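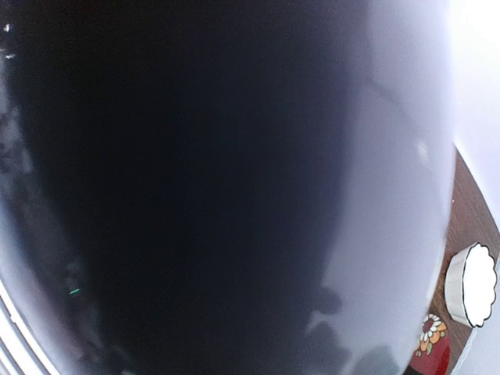

Close quarters at the table during the Isov open day in Lernholm. The little fluted white container is at right, beside the red piece with the daisy.

I had been in the building less than five minutes when Gerardo Galang handed me a cup of coffee and asked if I wanted to mess up his table.

"Go ahead, move stuff," he said. "Put it wherever you want. We learn more from visitors than we do from each other, because we all set the table the same way by now."

So I moved stuff. I nudged a few things closer together than any sensible person would (my own kitchen counter was the inspiration) and stepped back behind the tape to watch the arm get going.

Galang runs the demonstrations at Isov, which has its workshop in Lernholm, a short walk down from the bus station. They open the doors every January, and this time 64 people had signed up for the morning. I came early so we could talk before it got loud. It got loud anyway.

He grew up in Cabanatuan, where his aunt had a lunch counter, and he told me he still thinks about that counter when he's planning tasks for the arm. "She could reach behind a big pot and pick up a spoon without looking," he said. "I was maybe eight and I thought everybody could do that. Now I spend my whole week on it and I'm still nowhere near my aunt."

I asked him what people get wrong when they watch. He laughed and pointed at the screen next to the table, which was showing the view from the small camera down by the gripper.

"They look at the arm. Everybody looks at the arm! Look at the screen. From up here you and I see a whole table. From down there you get one big dark shiny thing and a bit of something red behind it, and you have to decide what to do next with that."

He had a point. I spent a good part of the morning looking at that screen, and for long stretches it was mostly black gloss with pale reflections sliding along the side. I asked whether shiny things were the worst.

"Shiny and dark and round, all together, yes. You get the lights in it, you get the other objects in it. A curve like that doesn't give you much to hold on to. And then white things under bright lights, those wash right out. I have a lot of feelings about white dishes." He thought for a second. "My wife says I can't go to a housewares store anymore."

The software they use is called Erkport, and Galang is pretty frank about where it is. The team ran 498 practice reaches before the open day, over a couple of weeks, and he went through the bad ones himself with a notebook. When I asked how long one reach takes, he said up to 70 seconds if the table is crowded.

"Slow is fine," he said. "People get fidgety, I know. A kid asked me at the last one if it was asleep. I told him it was thinking, and he said, 'Well, can it think faster?' I wrote that down too."

We got interrupted a lot. A woman in a raincoat wanted to know if it could do her dishes (no). A retired machinist had strong opinions about the base bolts, and Galang went down on his knees with him to look at them – I lost him for a good ten minutes there. When he came back he had forgotten my question and so had I, so we talked about lunch instead.

Before I left I asked what he'd like to show next January. He wants 3 tables going side by side, each one set by a different visitor, and he wants to stop giving the arm so much room.

"Real tables are crowded," he said. "Nobody clears a space for you at home."

Then somebody called him over to the other side of the room, and he took my cup with him on the way.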